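Skoreo Smoothie Bar: Customer and Waste Report
Eirlys Ruddock
June 3, 2018

Skoreo is a smoothie and juice shop near our school. Its busiest time is September, when students come back from summer break. The manager told me the shop sells 262 drinks on a normal school day, and 40 of those are the mango one.

Every drink is sold in a plastic cup with a lid and a straw. I asked 20 students if they would bring their own cup for a small discount, and most said yes — but only if they didn't have to wash it at school.

The shop buys its cups from Provwood in boxes of 700. Paper cups from Vinance cost more per box, and the manager was worried that they would get soft with thick drinks.

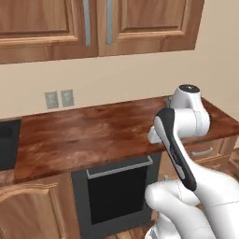 The discount is the cheaper choice for the shop. It could start with the morning customers, who mostly walk from home, and add the lunch crowd later if the line doesn't get slower.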